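Prirken Single Induction Hob: five months in
Reviewed by Dagmar Čierny, February 2022

I bought the Prirken after the gas people quoted me a figure for moving a pipe that I first took for their phone number. It cost 80 euros, came in a box the size of a board game, and was supposed to tide me over until I could afford a proper stove. I have since stopped getting quotes.

First, the pans. Your pans will not work. You'll hold a fridge magnet to each of them in turn and watch it slide off the ones you like. Of everything I owned, the only survivors were a stockpot and an ugly enamel thing from my aunt Romana that I had been using under a leaking radiator. I ended up with a mid-sized Malý frying pan, which has a thick steel base and has been very good, and I gave the copper ones to my brother-in-law Otakar, who hangs them on a wall and cooks in the microwave.

Speed is the thing everyone brags about, and fair enough. Water for pasta boils while I'm still looking for the pasta. It's so quick that I burned garlic every night for the first week. You can't put oil on and wander off to read your mail the way you could with gas. I now chop everything first, like the people on television.

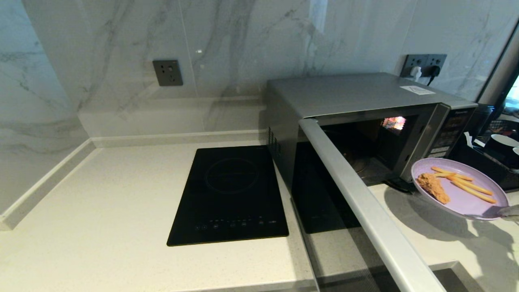
Low heat is where it gets irritating. Setting one is off, more or less. Setting two is a full blast for a few seconds, then nothing, then another blast, and a white sauce does not enjoy that. Chocolate needs a bowl over water and your full attention. Rice is fine once you learn to turn it off early and leave the lid alone. My neighbor Saadet has the Norkutura, which cost her twice as much and holds a proper simmer, and she mentions this whenever soup comes up. Soup comes up a lot.

The controls are touch buttons, and they hate moisture. One drip from a ladle and the whole thing beeps and shuts down in a sulk. There's a child lock that I have switched on by accident at least 20 times and on purpose never. The manual explains how to release it on page 57, after the Portuguese.

Noise: a fan, like a hair dryer in the next room, and it keeps going for a couple of minutes after you've finished. Some pans also hum. The enamel one sings.

Cleaning is the best part. Spills don't bake on the way they did around the burners, so a damp cloth does it. I bought a bottle of Rodum glass polish at the same time and haven't opened it.

Would I buy it again? For one or two people, yes. If you cook for 5 and want everything hot at once, you'll need a second one, or a family that likes salad. I'd pay extra for a real simmer and a knob. I miss knobs.

Four stars. It loses one for the beeping.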